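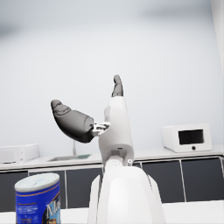

Simulated kitchen training cuts robot grasp failures, lab says, but real counters are another matter

A research group at Namlow says a robot hand trained entirely in a computer-rendered kitchen can learn to pick up household items with far less practice than usual. Outsiders would like to see more before they believe it.

The method, called Zarlow, drops the hand into a virtual room and has it repeat the same reach while the software shifts the lighting, the objects and the weight of whatever it is grabbing. After 991 practice runs, the group reports, failed grasps fell by half compared with its older training routine.

"Half of what?" asked Rosalind Crenshaw, who studies robot testing at Istano and was not part of the work. "The old routine was their own, and it wasn't very good. I'd want to see it against somebody else's."

The paper, posted in August, includes only two trials on physical hardware, and both used the same can. One of them ended with the can on the floor. Lead author Karthikeyan Unnithan said the team ran short of lab time and plans to test three more objects.

He also conceded that rendered surfaces are kinder than real ones. Friction in the simulator is a number the team picks. Grease, dents and peeling labels are not modeled.

The code has not been released. Unnithan would not give a date.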